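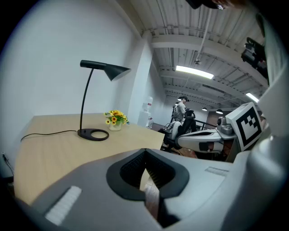
6. Running a visitor demonstration

This section covers using the Urkgate hand-held gripper pair at an open day, a school visit or any other session where people who have not been trained will watch or try the kit. Read section 2 (Charging and pairing) first. The steps below were written for the upstairs room at Mudgway but apply to any indoor space with a table and a power socket.

6.1 Setting up the table

1. Choose a table that can be reached from the front and from one end. Check that it does not rock.

2. Put out the objects for the session. At Mudgway we use the black desk lamp with the ring base and the small pot of yellow flowers. Both stay towards the back of the table, with the flowers to the right of the lamp.

3. Run the lamp cable to the left and over the side of the table. Do not bring it across the front, where the grippers will be moving.

4. Switch on the ceiling lights and leave them on for the whole session. If the room has blinds, set them before you start and do not change them during a recording.

5. Move bags, coats and spare stands away from the front of the table. Chairs may stay at the far side of the room.

6. Mark a standing line on the floor with tape. Visitors who are waiting stand behind it.

CAUTION: The lamp shade gets warm after long use. Visitors may move the lamp by its stem or base only.

NOTE: If you swap the lamp or the flowers for something else, write the change on the session sheet. Aroha Bright keeps the sheets at the front desk.

6.2 Checking the grippers

1. Wipe the inner faces of the fingers with a dry cloth. Never use spray cleaner on the textured pads.

2. Squeeze and release each gripper 5 times. The fingers should meet at the tips and open again without sticking.

3. Look at the square marker on each unit. It must be flat, clean and firmly fixed. A marker with a bent corner or a fingerprint on the black border should be replaced before visitors arrive.

4. Wipe the lenses with the cloth in the lid of the case.

5. Hold both units over the table as you would to pick something up, and look at the preview on the laptop. Each unit should see the tabletop and its own fingers. It helps if the other unit's marker comes into view at some point while you move.

6. Start a short test recording, stop it, and play it back.

If the preview is black or frozen, unplug the unit, wait for the light to go out and plug it in again. If error 459 appears, the two units have lost their pairing. Go back to section 2 and pair them again. Do not restart the laptop while a unit is still connected.

CAUTION: Keep fingers out of the gripper opening when squeezing the handle. The grip is not strong enough to cause an injury to an adult, but it will pinch.
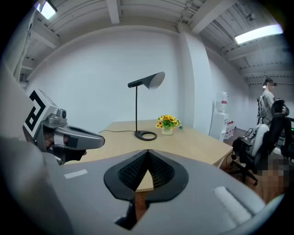
6.3 WITH VISITORS PRESENT

Two members of staff are needed. One stands at the table with the grippers (the lead) and the other looks after the laptop and the queue.

1. The lead gives a short talk before anyone picks anything up. Say what the grippers record, and that a robot arm can later be taught from the recordings. Keep it brief and take questions at the end.

2. The lead shows one slow move with both units. Moving the flower pot a short way and putting it back works well.

3. Invite the first visitor to the table. Hand over one gripper at a time, handle first, and wait until the visitor has a firm hold before letting go.

4. Ask the visitor to move slowly and to keep the markers uncovered. Most people wrap a hand over the marker without noticing, so the lead should watch for this.

5. Stop the recording as soon as the visitor finishes. Save it under "visitor" and not under "task". Visitor recordings are not used for training.

6. Take both units back before calling the next person.

NOTE: For groups of more than 40, split the visit and book the room twice. Yaw Bawa handles bookings for Mudgway and Coralie Treloar for Rornwood.

NOTE: People elsewhere in the room may appear in a recording. Put the notice up at the door before opening, and delete a recording straight away if someone asks.

6.4 Closing down

1. Stop any recording and wait for the saved message.

2. Unplug the grippers, then close the laptop.

3. Switch off the lamp and let it cool before packing it.

4. Lay the units in the case with the markers facing up. Nothing goes on top of them.

5. Report damage to Tipene Lockyer at Stilness the same day. Include the unit label and a photo of the damaged part.

For charging overnight and storage between sessions, see section 7.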